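Trundum build: frequently asked questions

What is Trundum?
A humanoid put together in a shared workshop. Assembly notes and part lists are kept under the project name; the control software is called Jernusero.

Why are the cables on the outside?
Access. Connectors on the chest and shoulder get changed often, and internal routing means taking the shell off each time. It is planned for revision 3.

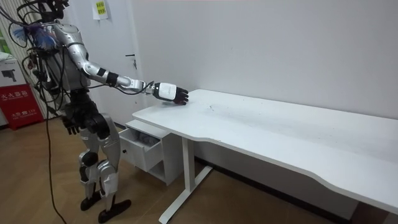 Fingers on the near edge of the desk, drawer partly open below.

Which desk should I use?
Any rigid one. Enter the height of the top in the setup file before moving an arm. Jernusero does not measure it.

Can I run the arms without the legs?
Yes. Set the leg group to hold and leave the arm group active.
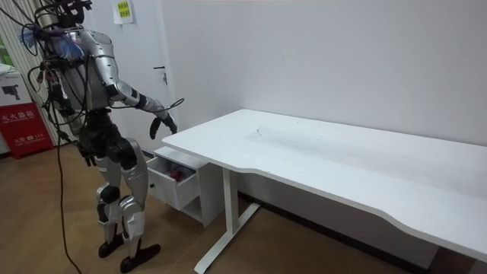

Forward hand by the left corner of the desk, fingers loosely curled.

Error 343 appears at start-up. What does it mean?
A wrist encoder has not reported. Reseat the plug and restart. If it comes back, replace the lead.

How fast should a first test be?
Limit joint speed to 40 per cent.

Last updated 17/01/2023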